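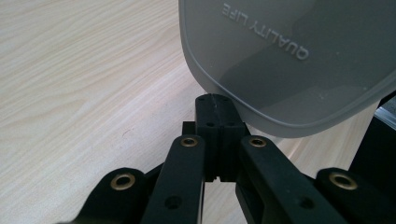 Grey container and a light wooden tabletop.

The Cluver: questions about the spring season

Compiled by Tamsin Treloar, box office. Last changed 27 Feb 2021.

Is the April run of Haltamberg definitely going ahead?
We have dates pencilled in and a cast under contract. I would not book a train on the strength of that. We've announced this play twice before and you'll have noticed we haven't performed it. Tickets go on sale when we know how many seats we're allowed to use, and we won't take money before then.

What is it about?
Two sisters run a failing hotel in a border town in 1971, and a man arrives who says he used to own it. The publicity calls it a thriller. I've read it, and it's mostly a long argument about a roof, with a very good second act. Go for the argument and you'll be happy.

Who is in it?
Efthymia Vasilakis and Raelene Cartwright play the sisters. Rangi Trevaskis is the visitor. Abhishek Dhillon directs.

The poster says "the play they tried to ban". Who tried?
We've asked the author's agent the same thing and had no clear answer. A council in the north seems to have turned down one booking, possibly over the hire fee. The line will come off the next print of the poster.

Is it suitable for children?
Our guidance is 14 and over. There's swearing and a scene with a dead dog (offstage). It runs long, too. The script says two hours; Abhishek says two hours ten. Directors always say that, so plan on later if you have a bus to catch.

Will there be an interval?
Yes, unless the rules on the bar and foyer say otherwise. If we have to play it straight through we'll email everyone who has booked.

Can I watch it online instead?
Perhaps. A firm called Hapeta has offered to film one night and sell it as a "live digital event". It would be a recording, shown the week after. If we do it we'll call it a recording and charge less than a seat.

What happened to the "smart pricing" you were trialling?
We dropped it. The Wikov system put prices up whenever people looked at a page more than once, and several of you wrote in, quite rightly. All stalls seats are one price again and the circle is another. The booking fee has gone as well.

I have a credit from last year. Is it still good?
Yes, and it doesn't expire. Ring 3342 from the foyer phone or write to the box office with your old booking number. If you'd sooner have the money back, say so and you'll get it - you don't have to give a reason.

Do members really get the best seats?
They get to book 8 days early. Whether that means the best seats depends on how many other members had the same idea. Row F sells first and I've never worked out why, as row H has more leg room.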